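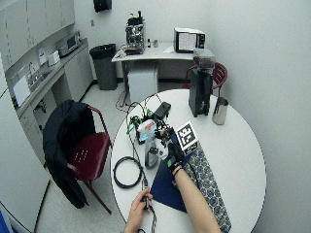
How to Clean and Press a Necktie at Home

Filed under: Clothing Care, Laundry Basics

Most ties should never go in a washing machine. The outer fabric is cut on the bias, folded around a lining, and held together down the back by one long loose stitch. Water and tumbling make the outer layer and the lining shrink by different amounts, and the tie comes out twisted. Once that happens there isn't much you can do with it.

You can still handle most spots and wrinkles yourself. You need a clean white cloth, a second cloth to press through, cold water, a little mild dish soap, cornstarch, and an iron with a steam setting.

Check the fabric first

Look for the small label sewn behind the wide end. Silk, wool, and linen ties get the gentle treatment described below. Polyester is more forgiving and can take a bit more soap and water. Cotton and knit ties sit somewhere in between. If the label is gone, treat the tie as silk.

Before you put anything on the front, test it on the back of the narrow end. Dab on a drop of water and let it dry. Some silks keep a ring from plain water, and if yours does, stop there and take it to a cleaner.

Food and drink spots

Lift off anything solid with the edge of a spoon. Don't rub. Rubbing silk breaks the surface threads and leaves a pale fuzzy patch that you will notice long after the stain is gone.

For coffee, tea, or wine, blot with a dry cloth until nothing more comes up. Then dampen a corner of the cloth with cold water and dab from the outside of the spot toward the middle. If color is still there, add one drop of dish soap to a cup of water and dab with that, then again with clean water. Blot dry and leave the tie flat overnight.

Club soda gets recommended a lot for this. I have tried it next to plain cold water on old ties and couldn't tell the two apart.

Grease

Salad dressing and butter need a different approach, and water makes them worse. Lay the tie flat on a towel and cover the spot with cornstarch. Use more than you think you need. Leave it until morning, then brush it off with a soft brush. Repeat if there is still a shadow. Two rounds took care of a vinaigrette spot on one of mine, and a third did nothing more for it.

If the grease has been in the tie for weeks, cornstarch won't reach it. A cleaner might.

Taking out wrinkles

Try hanging first. Undo the knot completely, going backward through the steps you used to tie it, and hang the tie overnight. Pulling the narrow end out through the knot stretches the lining, and that is where a lot of permanent creases come from.

If hanging doesn't do it, use steam:

1. Hang the tie over a rod or a padded hanger.
2. Hold the iron or steamer a few inches away and move it slowly down the length.
3. Smooth the fabric with your free hand once you've moved the steam away.
4. Let the tie hang until it is fully dry.

For a stubborn crease, lay the tie face down on the board, put a dry cotton cloth over it, and set the iron to its lowest heat. Press down and lift. Don't slide the iron. Keep it off the side edges, which are meant to be rolled and slightly full. A tie with sharp ironed edges looks flat and cheap, and it won't knot as well. If you have already flattened them, steam from a few inches away usually brings some of the roundness back.

The loose thread on the back

Inside the wide end there is often a small loop of thread. Leave it alone. It is the end of the slip stitch that runs up the back, and the slack lets the tie stretch and recover. Cut it and the seam can start to open.

If the seam has already opened - usually near the tip - a few loose hand stitches in matching thread will hold it. Keep them slack.

Storing ties

Hang woven ties or roll them, starting from the narrow end. Knit ties should always be rolled or folded, as hanging pulls them long. Keep silk out of direct sun. Give a tie a day off after you wear it, and don't put it away with a damp spot on it.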